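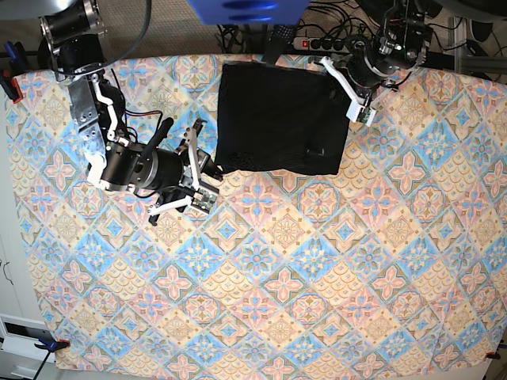
Two grippers over a square of black mesh. The patterned cloth is clamped to the table.

Write the Table Into the Protocol
By Elikem Korletey
June 7, 2018

Most reports on cloth handling describe the arms in full and the table in one line. The reader gets joint limits, gripper stroke and control rate, then the words "a flat work surface." I think the draft bench guideline now going around Tanthorpe should reverse those proportions, or at least even them out.

A table cover is part of the test. It sets the friction under the workpiece and the background behind it. A printed cover with thin outlines and repeated motifs is a harder background for edge detection than plain gray, and a dark netted fabric lets some of that print show through. Two labs can run the same folding task with the same arms and report success rates that have no common basis, and neither report will say why.

The Nnaji draft has 24 clauses. One of them covers the surface, and it asks only that the surface be "suitable." I would replace it with four requirements.

First, record the cover: fiber, weave, print, and a photograph from directly above with the arms parked. Second, record how it is held. Clamps at the corners leave the middle free to creep, and wrinkles collect along the edges. A clamp is also an obstacle, so its position belongs in the collision model. Third, set a limit on wrinkle height and check it before each block of trials. Fourth, reset the cover on a fixed schedule and log each reset. At Deltora we reset every 200 trials, which is too seldom for a light cotton.

Yaw Boateng, who edits the draft, has objected that small labs will not do this. His estimate is 160 extra log entries for a series of 2000 trials. I accept the figure and disagree with the conclusion. Most of those entries are a time and a check mark.

He has a better point on cables. The draft requires a clear zone behind the bench, and few working benches have one. I would permit cables and power strips behind the rear edge, provided nothing can sag into the reach of either arm. A rule that every lab breaks on the first day teaches people to skip the next one.

Comments on the draft close in August, and the Plustilville group has already filed theirs. Mine will ask for the surface clause to be rewritten and for the clear zone to be measured from the arms — the table edge is the wrong reference.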